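Home Trial Hosts Wanted for the Ellow Countertop Arm

Coro | Mundton | Posted 1/17/23

We're looking for 40 households in and near Mundton to live with an Ellow for 10 weeks and tell us what it's like. If you cook, tidy, measure, wipe, pour and put away things on an ordinary kitchen counter, and you don't mind sharing that counter with a robot arm for a while, we would love to hear from you.

Ellow is our first product for the home. It's an arm with a two-finger gripper and a small camera close to the fingers, sold as a kit with a clamp base, a charger and a tablet app called Org, where you pick the jobs and set the hours. We have been selling the bench version to school labs for a good while now, and those customers have been wonderful to us, but a lab bench is a tidy sort of place. Kitchens have shiny stone, clear glass, cloth that hangs in folds, and handles that stick out where you'd least like them to — and all of that is daily work for Ellow.
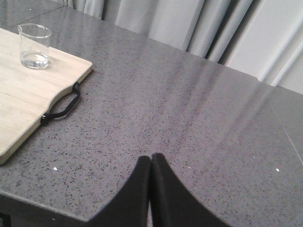
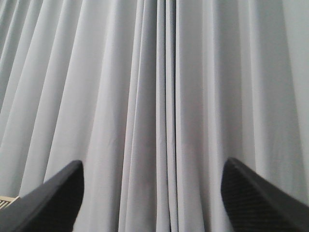

Two views from the Ellow wrist camera: a beaker and cutting board on speckled stone, and the open gripper in front of a curtain.

Reading time: 2 minutes

What you would be doing

A member of our team will come out to fit the arm and spend the first afternoon with you, going through Org and making sure everybody in the house knows where the stop button is. After that you use Ellow as much or as little as suits you. We ask for one short session a day, a few lines in the diary at the end of each week, and a phone call with us every other week (these tend to run on a bit, so do put the kettle on). If something goes wrong, write it down in your own words. Please don't try to be kind to us!

Who we'd like to hear from

You don't need any background in robotics. We are hoping for a real mix — people living alone, big families, folks who find gripping or reaching hard, keen bakers, people who hardly cook at all. You do need to be 18 or over, have home internet, and have a stretch of counter with an outlet close by. Renters are welcome with a note from the landlord. The clamp leaves no holes, and we have pads for softer surfaces.

What you get

Each household receives $1,556, half at fitting and half when the arm comes back to us. We cover delivery, pickup and any breakages caused by the arm. Hosts who would like to keep their kit can buy it at the trial price, and we'll be glad to talk that through when the time comes.

About the camera

Ellow's camera runs only during a session, and you can look through the recordings in Org and delete any of them before they reach us.

How to apply

Fill in the host form on the Coro website and choose "Ellow home trial" from the list. It asks for a few pictures of your counter and takes about ten minutes. Our last call brought in 127 forms and we read them all, so please allow us a little time to reply. A second group starts in August, and you can tick a box on the form if that would suit you better.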